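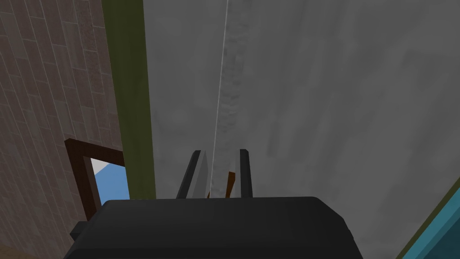

Our group spent the term keeping one simulated cell alive, a job that sounds lighter than repairing a real one until you've done it. The cell is called Fustley, and we inherited it from last year's class with a gripper that closed 6 mm off center and a readme that said "works fine." We did the realignment from the wrist view, using the thin white line that runs down the gray surface to just above the gripper as our reference. With the fingers open and pointing up at the gray, the line should come down between them. For most of February it did not.

The fault was in the mount offset, which had been entered twice – once in the Vellano config and once in the Modise driver. Each file was correct. Together they were a disaster. We deleted the second entry, reloaded, and ran 200 open-close cycles overnight.

Results: 2 failed cycles, both during the first 10, before the joint limits had loaded. We added a startup delay and wrote it down, a first for this project.

Still open: the left finger reports its position late when Ona, the lab server, is busy. Ona is always busy. The next group should check the log timestamps before touching the offset again.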